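The Friday Ticker: Small Caps, Large Feelings

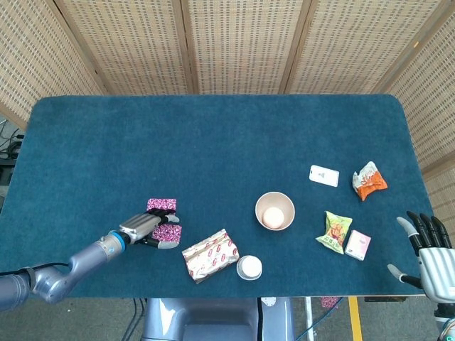
It was a good week to own shares in companies your relatives have never heard of. Asamero, which makes hinges and the parts that go next to hinges, put on 8 percent after telling the market that its order book was "robust." The order book was also robust in March, when the shares fell. Make of that what you like.

The gain took Asamero to 229, a price it last saw before the warehouse business. Regular readers will remember the warehouse business. For newer subscribers: the company bought a warehouse, sold it, then leased it back from the buyer at a rent that made everyone's eyes water. That lease has now run out, and getting rid of it did more for margins than two years of strategy presentations. We sat through both years of presentations. There was a lot of teal.

Lestach went the other way. The bottler's quarterly numbers came in a shade under what the brokers wanted, and the shares closed at 153 after touching something much uglier before lunch. Management blamed the weather, which was too cool. Last summer, you may recall, management blamed the weather, which was too hot, so that people stayed indoors and drank tap water. We are trying to work out the exact temperature at which Lestach makes money and will publish it when we have it.

To be fair to them, volumes held up and the debt is coming down. The dividend was left alone, and on the call the finance chief was asked three different ways whether it would stay that way. He gave the same answer each time, in the voice of a man reading from a card. We still hold a few and plan to go on holding them, mostly out of stubbornness.

Orellana announced a share buyback on the same morning it announced a rights issue at one of its subsidiaries. If you are keeping score, money is going out the front door and coming in at the side. The market thought about this until mid-afternoon and then marked the stock up, presumably on the grounds that both announcements used the word "value." Trading was thin enough that a single large order would have moved it, and we suspect one did.

And then Arnach. The listing has been "imminent" for so long that we had stopped opening the emails, but the prospectus is finally out and we spent two evenings with it. The business is a decent one – freight software, sticky customers, a founder who still owns most of the company. The price is another matter. At the top of the range you would be paying for growth that Arnach has managed in only one of the years shown, and the footnote to that year is longer than the chairman's letter. Read page after page of "adjusted" anything and you start adjusting your own breakfast.

We will pass at the offer and look again once the lock-up ends and the early backers are free to show how much they love it.

Next week is short on results and long on central bank speeches, so expect a lot of movement over a single adjective. Portfolio table goes out in the usual place on Friday, after the close. A correction to the last one: the cash line was added twice, and we are sorry to report that we are less rich than stated.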